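Chapter 3
Water at Home: Where It Comes From and Where It Goes

When I was a girl my grandmother kept a bucket under the kitchen tap, and every drop that missed a glass or a saucepan ended up in it. By evening it was full, and out it went to the beans. I never asked her why she did it. It was simply what you did with water, the way you hung up your coat when you came in, and I was well into my twenties before I lived in a house where the tap ran freely and people walked away from it to answer the phone.

I mention the bucket because this chapter is about ordinary water in ordinary rooms. In Chapter 2 we followed rain down the hills above Hornach, through the gravel and into the reservoir, and you may have felt (my own students often do) that it all happened rather far away. Now we come indoors. We will look at the pipe that enters the house, the meter that sits on it, and the many small habits that decide what the meter says at the end of the month.

Our main case study is a household in the town of Viltari. Munther Qudah and his family agreed to write down their meter reading every morning and every night through the month of March, and to keep a notebook beside the sink as well. On their first full day they used 232 gallons. The family was quite sure that the garden was to blame, and you can imagine their surprise when the notebook pointed to the bathroom – and to one toilet in particular, which had a worn flapper and was quietly letting water through all night long. With a new flapper and a few changes at the sink, their last reading of the month came to 113 gallons for the day. We will go through their notebook in Section 3.2, page by page, smudges included.

Before that, though, I would like you to get a feeling for amounts. Most of us can picture a gallon of milk, but very few of us can picture what runs past our hands while we rinse a plate.

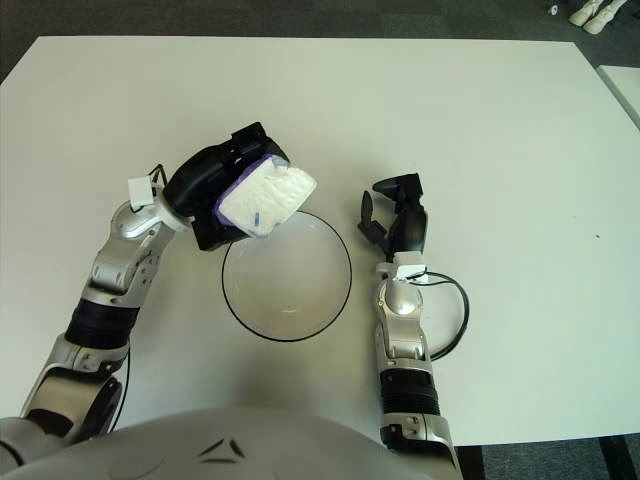
Try it this evening, if you can. Put a bowl in the sink, turn the tap on as you usually would, and wash one plate over it. Pour what you have caught into a measuring cup, as many times as it takes, and write the total down. Then do it again with the tap turned halfway. Bring both numbers to class, and please don't tidy them up! Raed Hattar, who taught this course before me, always said he learned more from the odd results than from the sensible ones, and after 21 years of reading student notebooks I have come around to his view.

Words to watch for in this chapter: meter, main, flow rate, gray water, flapper, aerator.

3.1 The Pipe Under the Street

Every house on a public supply is joined to a larger pipe called a main. The main is kept under pressure, day and night, so that water is already pushing against your tap before you open it.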